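Around the Bench: The Refurb Room at Plalton
Posted March 9, 2021

A good many of you in the Cliltdale office have asked what has been going on in the refurb room since we moved the sorting racks out, and we kept promising to put some pictures up, so here they are at last! For anybody new, the refurb room is where old office desktops come in by the pallet, get opened up, checked over, given more memory if they need it, and sent back out to schools and small businesses. We did 185 of them in December, which was a very full month, and up to then every single memory module had been seated by hand by one of the five of us on the bench.

The arm came to us in the new year, and we have taken to calling its station Alura, after the job-tracking software that feeds it the work orders (the software people think this is confusing, and they may be right). It has the small repeat jobs to learn first. The rest of the tower is still ours, and so is the final check before anything gets a sticker.

Most of the early weeks went into the holders. A person can fish a part out of a tray without looking, but the arm wants everything standing in the same spot every time, so we went through more versions of these boards than anyone cares to remember. The people who know the parts best ended up doing a lot of the drawing, and two of us have learned enough of the design program to be a nuisance at home with it. 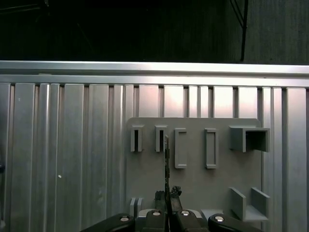
Gripper up close at the holder board, with its slots and sleeves.

We had a long talk as a team before any of this started, and I think it was a good thing we did. The worry was hours, naturally. What we were told, and what has held so far, is that bench hours stay as they are and the time saved goes to the testing and repair backlog, which stood at 165 machines when we began. Thumbs and wrists came up too. Pushing modules in all day long is harder on the hands than it sounds, and a couple of us had been taping up by Thursday most weeks. 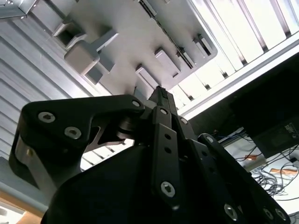 Wannasri wrote in under the first version of this page: I was on that bench for years and I'd have given a lot for something to take the memory jobs off me. My one question is whether the new starters will still get to learn it by hand, because that's how I got my feel for a bad slot.

They will, and thank you for asking it. Everyone new does their first 52 towers start to finish with no help from the arm, and after that they swap in and out of the station by the week. 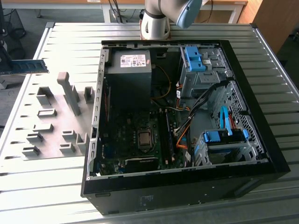 A tower on its side at the station, lid off and blue drive bracket in its bay.

The other change is how we talk to each other. It used to be heads down until lunch, and now whoever has the station tends to call out what they're seeing, and people wander over with opinions. We set aside 10 minutes at the end of the shift to write down anything that went wrong, and the list is read out the next morning over coffee, which has become a nicer part of the day than it has any right to be.

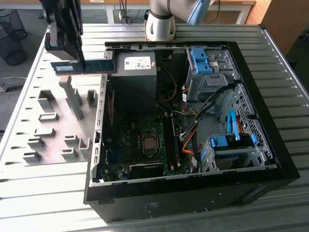

Memory module by the top edge of the case, gripper just above it.

More pictures to come once the second station is wired in. If you'd like to come by and see it running, afternoons are best, and please use the side door by the loading dock as the front one sticks.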